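Section 4: Putting the Plinden on the bench

By now you should have one assembled Plinden drawer unit, one drawer that goes in and out of it, and a small bag of leftover fixings. If you have two bags, go back to Section 2. If you have no drawer, check the bottom of the carton, under the cardboard flap that everyone takes for the bottom of the carton.

4.1 Before you start

You will need a pencil, a tape measure, a damp cloth, the Phillips screwdriver from Section 3, and a clear run of bench at the back. The body needs 299 mm of width to itself. Leave 70 mm free above it if you plan to use the top as a shelf for flat things only, and a good deal more if you own fruit.

CAUTION: The Plinden is for indoor kitchens. The Drorendale finish will forgive a splash, but it will not forgive being parked next to the sink for a winter.

4.2 Choosing the spot

1. Take everything off the back of the bench. This includes the jars of lentils you have been meaning to use.

2. Wipe the bench and dry it.

3. Stand the unit at the back with the drawer facing you. Do not push it hard against the tiles. A finger's width is plenty.

4. Open the drawer all the way. If it hits something, the something moves, and the unit stays where it is. Customers who do this the other way round tend to end up with the drawer facing the wall.

5. Load the top lightly. A plate of fruit and a cup are well within its abilities.

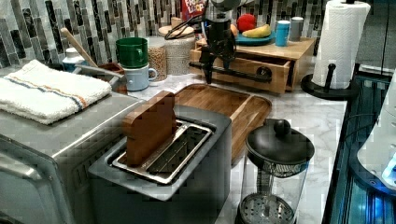

Impi Pitkänen: I had mine hard up beside the toaster oven for a month because it looked tidy there, and the side panel went a bit dry and dull. Shifted it along, gave it a rub with the oil, and it came good. Might be worth putting the clearance in bold.

We don't have bold in this edition, so kindly read the following in a raised voice.

CAUTION: KEEP 137 MM BETWEEN THE UNIT AND ANY APPLIANCE THAT GETS HOT. Toaster ovens, toasters and kettles all qualify. A slow cooker qualifies too, though more slowly.

NOTE: Things that live on top of the unit will multiply. We recommend one plate, one cup and one canister as a ceiling. The panel can take more weight than that. Your patience, when you want to move it all to clean, probably can't.

4.3 Fitting the bar

The bar is supplied separately as the Erbridge rail kit and comes as a rod, brackets and a paper template that does not enjoy being unfolded. If you are not fitting one, skip to 4.4 and use the drawer as nature intended.

1. Tape the template to the timber. Check it for level, then check it again after you've had a look at it from the other side of the kitchen.

2. Mark the screw positions through the template. The centres are 137 mm apart. This is the same number as the appliance clearance in 4.2, which is a coincidence, and we would ask people to stop writing in.

3. Drill pilot holes with the small bit. Stop when you are through the first layer of tape on the bit (you did put tape on the bit).

4. Slide the collars onto the rod before you fix anything down. Doing it afterwards requires a rod with no ends.

5. Hold each bracket with its round plate flat to the timber, and drive the screws by hand.

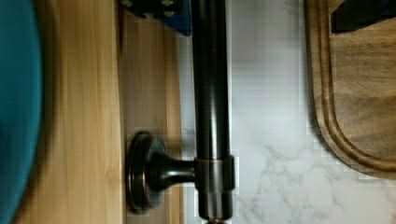 6. Leave the screws a quarter turn short until both brackets are on, then slide the rod along until the overhang looks the same at each end. Tighten everything in small goes, a bit on this side and a bit on that. If you do one bracket right up first, the other will end up slightly crooked, and you will see it every morning while the jug boils.

7. Give the bar a gentle tug. It should feel dull and solid. If it clicks, a collar is loose.

CAUTION: No power drivers on the brackets. The screws are short, the timber is soft, and Johannes Msimang, who wrote the first edition of this guide, has a drawer front at home that he turned into a noticeboard.

NOTE: The dark finish on the bar will lighten at the edges with handling. People pay extra for this in shops. Please don't polish it off with steel wool and then ask us for a new one.

4.4 Arranging the rest of the bench

This part isn't strictly ours. We sell a drawer unit and a bar, and what you do with the remaining marble is between you and your household. But a fair share of the calls to the Gumede help line come down to bench traffic, so:

1. Keep the hot appliances together at one end. Cords run to the nearest wall, never across the chopping area.

2. Put tall containers along the back, and the ones you reach for daily at the near end of the row. The green mug you actually drink from counts as a daily item.

3. Stand wooden spoons in something heavy. They lean, and they take the container with them if it's light.

4. Leave the board in the middle with nothing on it. This will be the hardest step in the manual. Mail will appear. Keys will appear. Return them to sender.

5. A folded tea towel can go wherever you like while the appliances are cold.

CAUTION: Take the towel off the toaster oven before you switch it on.

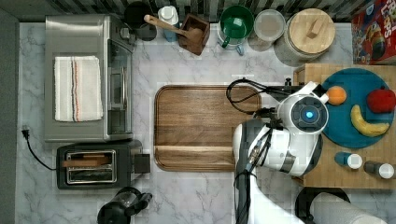
Figure 4c. Bench from overhead: board clear in the centre, toaster oven and toaster to the left, containers along the back.

4.5 First week

Timber settles. If the drawer sticks on a humid day, rub a candle stub along both runners and try again before you pick up the sandpaper. Re-tighten the bar screws once, after seven days. Don't make a hobby of it.

If the unit rocks, it is usually the bench. Fit one of the felt pads from the leftover bag under the short corner. If it still rocks with a pad on, take the pad off and try the corner diagonally opposite.

Oiling, spills and what to do about beetroot are covered in Section 5.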